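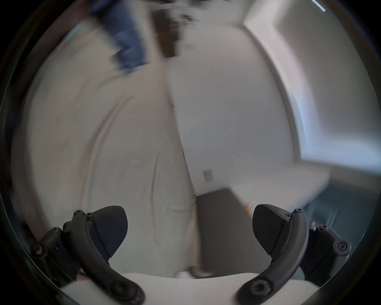 Ticket 1701 – Spielplan und Kaderliste, Eishockeyclub Statby
Gemeldet von: Ruth Ticona
Status: gelöst
Modul: Mudolon Liga, Kaderverwaltung

11. März 2024
Guten Tag, seit dem Update zeigt die Kaderliste für das Auswärtsspiel gegen Lazaridis nur 14 Spieler. Gemeldet habe ich den vollen Kader. Beide Torhüter fehlen auch. Ich habe mich neu angemeldet und den Browser gewechselt, es bleibt gleich.

Antwort Support:
Bitte prüfen Sie, ob bei den fehlenden Spielern das Feld «Lizenz gültig bis» ausgefüllt ist.

Ticona:
Das Feld ist bei allen ausgefüllt. Mir ist aber etwas aufgefallen – es fehlen genau die Spieler, die wir im Winter aus Seso importiert haben. Der Verteidiger mit der Nummer 85 ist auch dabei.

Antwort Support:
Danke, das hat uns geholfen. Der Import hat das Datum als Text gespeichert. Wir haben die Einträge umgewandelt. Bitte die Liste neu laden.

Ticona:
Jetzt sind alle sichtbar, auch im PDF für die Schiedsrichter. Die Rückennummern stehen noch in falscher Reihenfolge, dafür mache ich ein eigenes Ticket auf. Dieses kann man schliessen.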